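1 July 2021

Up way too early again, but I got the good parking spot behind Whitcombe so I'm counting it as a win. First day of the month means we redo the produce display from scratch, and I've been looking forward to it since last week (yes, I am that person now, Corey Grimshaw has told me so more than once).

I love the wooden crates. Mereana wanted the black plastic bins because they hose down in two minutes, and fine, she has a point, but vegetables look like vegetables in a wooden crate. I gave the napa cabbages the spot beside the potatoes this time. Long ones, laid on their sides, green tips to the back and the pale stalks toward the front where people can get a grip on them. I used to stand them on end at the old store and they'd flop over by lunch! 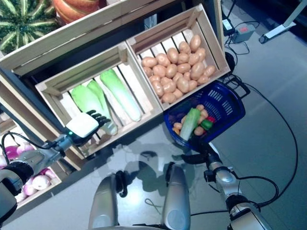

I paid 70 dollars for the last batch of crates and I'd do it again tomorrow. Corey thinks that's nuts. He's been pricing shelving from Skandus, the whole wall of it, and the quote came back at 675 plus delivery, so I don't think he gets to lecture me about crates. We had a bit of a back and forth over coffee and then he ate my second muffin, so we're square.

Ebony called mid-morning about the pumpkins. She thinks it's silly to have a pumpkin out in July and I told her people buy with their eyes, and a fat orange pumpkin up on the top row pulls them across the room from the door. Same with the big striped one next to it. I don't even care if they sell. Well, I care a little. Margareta Pop came by last month and spent nearly 20 minutes deciding between two squash, and then she bought both plus a bag of onions, so there.

Onions are my one headache. Papery bits everywhere, every single time, and I swear they get into my socks. I've mixed the purple-red ones in with the paler ones and I go back and forth on it. It looks so pretty in a heap, but Tanvir says the customers dig through for one color and leave a mess. He'd sort everything by size if I let him. He'd probably iron the cabbages.

The turnips, though! I'm so pleased with the turnips. Piled up tight with all that purple showing at the back and the white bottoms to the front, they look good enough to paint. I moved them over to one side with a crate between them and the potatoes, and I keep changing my mind about what goes in that middle one. Beets would be too much purple. Carrots maybe, if the Hellanitz order comes in, or I could split the potatoes across two crates, but that feels like cheating.
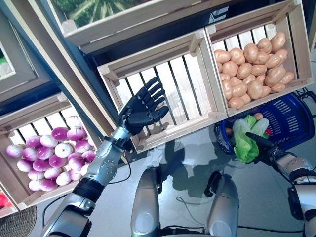

So what do I put between turnips and potatoes? Carrots, I think, with the tops left on, and if the order's late I'll use parsnips.

Wrote that on the back of a receipt and stuck it on the fridge so I can't wriggle out of it. Also on the receipt: new price cards (the old ones say Cloken on the back and have gone all curly), twine, and call Ebony back about Sunday lunch at her mom's.

My feet hurt. Leftover soup for dinner, then I watched 30 minutes of a movie and couldn't tell you one thing that happened in it. Going to bed.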